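Setting up a Hesus bench arm for kitchen and workshop clearing: tips from use
Tested by Mircea Zamfir. Last updated 11 May 2022.

The Hesus is sold by Driltell as a kit for clearing and sorting small items on a worktop. It costs 1,745 with the arm, the two-finger gripper, the control box and the software licence. Mounting hardware is extra. The tips that follow come from a month of daily use, first in a workshop and then in a test kitchen. They assume the kit has been assembled to the printed guide and that the arm has passed its own start-up check.

Before you buy
Measure the depth of the worktop, then the height of anything fixed behind it. The arm needs clear space above the surface to fold back, and shelves or wall cupboards are the usual problem. Driltell will check a sketch with dimensions free of charge and replied to mine the next day. Ask for the bracket drawing at the same time. The holes do not match those of the older Rusu stand, whatever the product page says.

The supply lead is short. If the socket is not directly behind the bench, order the long lead with the kit, as postage on its own costs nearly as much as the lead.

The surface
A matt top works best. Polished stone and gloss paint throw reflections which the software sometimes marks as objects. If the top is glossy, a plain matt board laid over it cures most of this. Fix the board at the corners with thin double-sided tape and run the height calibration again afterwards. Skipping the second calibration is the most common cause of the fingers knocking the surface.

Wipe the top with a damp cloth and dry it before a run. Crumbs do not stop the arm but they collect under the finger tips and spoil the grip on flat items. Do not use spray polish.

Lighting
Keep it even and keep it the same. A warm lamp is acceptable provided the items were taught under that lamp. Teaching in daylight and running under a warm lamp in the evening gave me more missed picks than any other fault. A blind is cheaper than the extra light Driltell offers.

Choosing the first items
Start with things that differ in shape, height and stiffness, and leave open space between them. Three are enough. Teach each one singly, then put them out together. Items that touch are read as one item until the separation setting is turned on, and that setting slows every cycle. 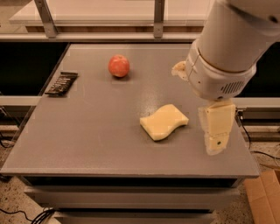
Gripper lowered beside the sponge, with the apple and the wrapped bar still to clear.

Round fruit should be gripped at its widest point. The default grip height is too low for an apple, and the fruit rolls as the fingers close. Raise it in small steps until the item stays put. Set the force to the lowest value that holds, then go up one step. Bruising shows the next day, so check the fruit again before settling on a figure.

Sponges are easier than they look. Teach them dry. A wet sponge is heavier and closes up further between the fingers, and the software treats this as a failed grip and drops it. If you need to move wet ones, save them as a separate item under a separate name.

Wrapped bars are the hardest of the common items. The wrapper slides over the contents and the ends fold under. Grip across the short side at the middle and never at the sealed end. An item lying at an angle is no trouble in itself, as the wrist will turn to suit, but keep it clear of the table edge. With part of the search area running off the worktop, the arm often refuses the pick and waits for a reset.

Gripper care
The fingers come off with a hex key. Wash them in warm water with washing-up liquid, rinse and leave to air dry. Do not put them in the dishwasher. The screws work loose with use, so check them weekly and stop when they are snug. Tudor Crăciun at Driltell's service desk told me that most of the fingers returned to him in April had been cracked by overtightening.

Spare fingers are 20 a pair. Buy one pair with the kit.

Keep the vent slots on the arm clear. A soft brush is sufficient. Compressed air pushes dust further in and is listed in the warranty as misuse.

Cables
Leave slack at the base and tie the cables to the stand, never to a moving part. Run the arm through its full travel by hand, with the power off, and watch for any cable that goes tight. Cables on the floor should be kept out of the walkway, in trunking if the position is permanent.

Common faults
Arm stops above the item and does not descend: height calibration lost. Run it again.
Item lifted, then dropped at once: force too low, or the finger tips are greasy.
Code 112 on the control box: the emergency stop has been pressed and not released. Turn the button clockwise until it springs out.
Slow response after a long session: restart the control box. Version 2 of the software is better in this respect but does not cure it.

Is it worth the money?
For a workshop sorting the same few parts all day, yes. For a home kitchen the price is hard to defend, and anyone set on one should look at the Grovusow hire scheme first - a month is long enough to find out whether the worktop suits it. The Hesus is accurate, quiet and slow. The printed guide is poor on grip settings and good on everything else.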